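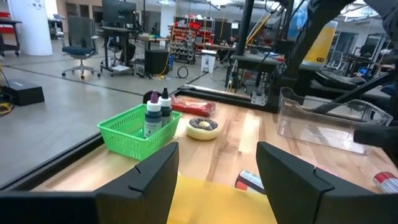

*Green basket, two dropper bottles, one round thing with a brown top. Not lunch.*

## The Laitinen bench, 14 August 2018

Sorting day at Laitinen, where small objects come to be put in colourful plastic and then taken out again. Eino Saarela keeps the list — it runs to 32 lines, two of them for markers. The yellow one is down as "soft, yellow", and there the matter rests. The clear bin is for whatever hasn't got a line yet.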